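## Ruvamex final moves to the Ritstead Playhouse

The last round of the Ruvamex singing contest will be held at the Ritstead Playhouse in January, with doors at 6:30 p.m. and the first act at 7:15. The earlier rounds were in the ballroom at Nokevar, which seats 257. The Playhouse has 1218 seats including the balcony, and the balcony will be open.

Five singers are left. Each will do two songs, one of their own choice and one picked by the judges from the list that went out after the semifinal. The judges' songs stay under wraps until the night, but the singers already know theirs and have been rehearsing with the house band.

Dinesh Raju is back as host. He missed the semifinal with a throat infection, and the stage manager read the results from a card. He says his voice is fine now and that he plans to talk less between acts, after several letters to this newsletter on the subject.

The duo Şimşekoğlu will play while the votes are counted. They won two seasons ago with an accordion version of a disco song and have put out one album since. Their set is 20 minutes, mostly new material, and they have agreed to close with the song that won. The second album is due in the spring.

Last season's winner had been expected to appear too, but she is on tour that week. She recorded a short greeting that will be played before the results.

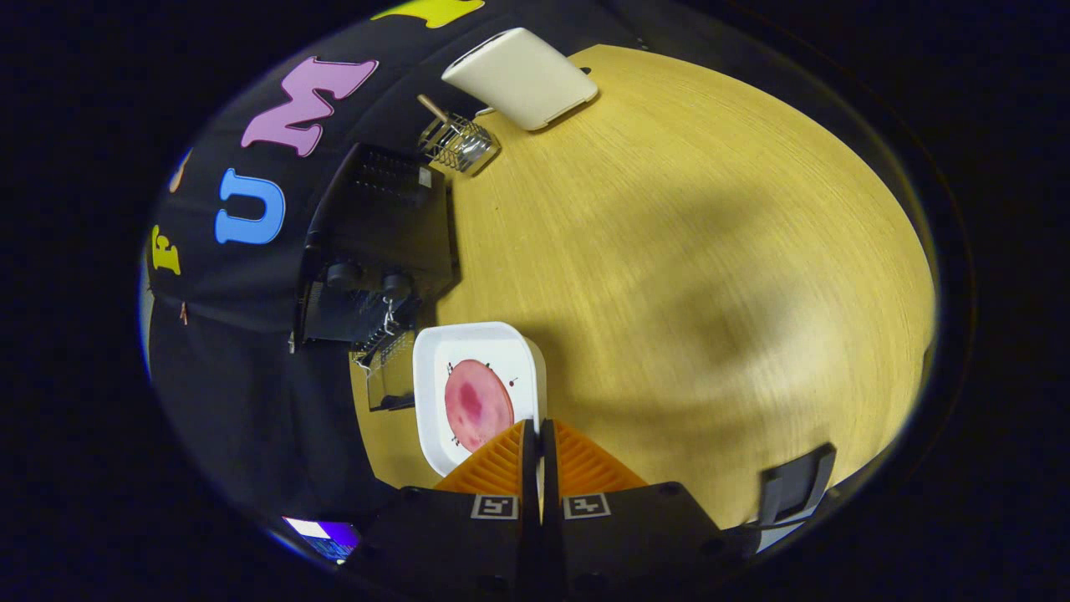
### Voting

Votes are cast in the hall only. The phone line used in the first two rounds has been dropped after it jammed in the semifinal and roughly 300 calls could not be matched to a singer. Those calls were thrown out, and the margin between fifth and sixth place was larger than that, so the result stood.

Everyone with a ticket gets one paper ballot at the door. Write one name on it. Ballots with two names will not be counted, and there are no replacements. The boxes are in the lobby and at the back of the balcony, and they close ten minutes after the last song. The audience vote is worth half of the final score and the judges' marks make up the other half. In a tie, the higher judges' mark wins.

### Tickets

Floor seats are numbered. Balcony seats are open — come early if you want the front row. Anyone who bought a season pass for the Nokevar rounds can use it for the final, but the pass has to be exchanged for a numbered ticket at the Playhouse box office first. The box office is open from noon to 5 p.m. and will not do exchanges on the night.

We have 80 floor seats set aside for newsletter readers, in rows F through H. Reply to this issue with your name and how many you need, up to four. They go in the order the replies come in.

### Parking

The lot behind the Playhouse is reserved for the band and crew. Use the garage on Mill Street, which stays open until midnight. The show should be over by 10:15, results included. The semifinal ran 40 minutes late, so plan your ride home with that in mind.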